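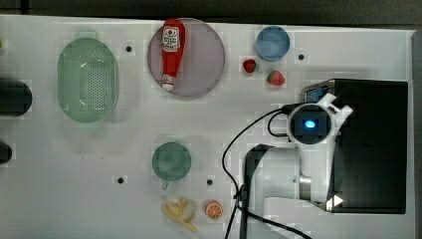
How do you look after a robot arm?

Robots don't get tired or grumpy, and they never ask for a day off. But they do need looking after! Let's meet one robot arm, called Suten, and find out what its people do to keep it in tip-top shape.

Suten lives in a workshop in Lotwood. Its job is to practise picking things up and putting them down again on a white table. Cups, bowls, plates, play fruit – all the sorts of things you might find in a toy kitchen. Picking up a strawberry sounds easy to you, but you have been practising with your hands since you were a baby. A robot has to start from nothing.

First thing: the wake-up check

The day begins at half past eight, before the arm is switched on. Somebody walks all the way round the table and looks for anything that shouldn't be there, such as a coffee mug or a forgotten screwdriver. Then they gently wiggle each part of the arm. If a part rattles, it might have a loose screw, and that has to be tightened before any work starts.

Next they wipe the table with a damp cloth and dry it. Crumbs and dust can make toys slide about, and a toy that slides is very hard to grab.

Bendy bits

Have a look at your own arm. You can bend it at the shoulder, the elbow and the wrist. These are your joints, and robot arms have joints too! Inside each of Suten's joints is a small electric motor that makes it turn, and a sensor that tells the computer how far it has turned.

Motors get warm when they work hard, just as you do when you run about. The computer keeps an eye on the temperature, and if a joint gets too warm, Suten has a rest until it cools down.

TRY IT: Keep your elbow completely straight and try to touch your nose. Tricky, isn't it? Now you know why joints matter so much.

Mind the cables!

Cables carry electricity and messages up and down a robot arm. Every time the arm moves, the cables outside it move as well, and this is one of the most important things to get right.

If a cable is too tight, it gets pulled when the arm stretches out, and the plug could pop loose. If it is too floppy, it can catch on something and drag it off the table. So the person setting up the arm leaves enough slack for the longest stretch and fastens the cable in place so it can't wander. Then they move the arm very, very slowly through every position it can reach, watching the cables the whole time. It takes ages, but it is much quicker than mending a broken one!

Even a good cable wears out in the end, because it has been bent so many times. At Lotwood they change Suten's cables after 4,000 practice goes. When we visited in August the counter said 3,612, so the new cables were already waiting in a drawer.

Where am I?

Imagine waking up in the dark and not knowing where your hands were. A robot can have a problem a bit like that. If its computer thinks the arm is in one place and it is really a tiny bit to the left, it will miss everything it reaches for.

To fix this, people do a job called calibration (say it: cal-i-BRAY-shun). They move the arm to a spot they have measured very carefully and tell the computer, "You are exactly here." Then they do it again at other spots. Suten is calibrated once a week, and again any time somebody bumps the table.

After that comes a test. Suten tries 111 pick-ups using a computer program called Wusano, which keeps the score. On the day of our visit it managed 94. The team was very pleased, and then went straight off to find out what had gone wrong with the others.

The golden rule

Before anyone puts their hands near the arm to mend it, they switch it off and pull out the plug. Always! Even a small robot can give you a nasty pinch, and it can't tell the difference between a finger and a banana.

Robot words

Joint: a place where the arm can bend or turn.
Motor: a machine that makes something move.
Sensor: a part that measures things, such as how warm something is.
Slack: the extra bit of a cable that isn't pulled tight.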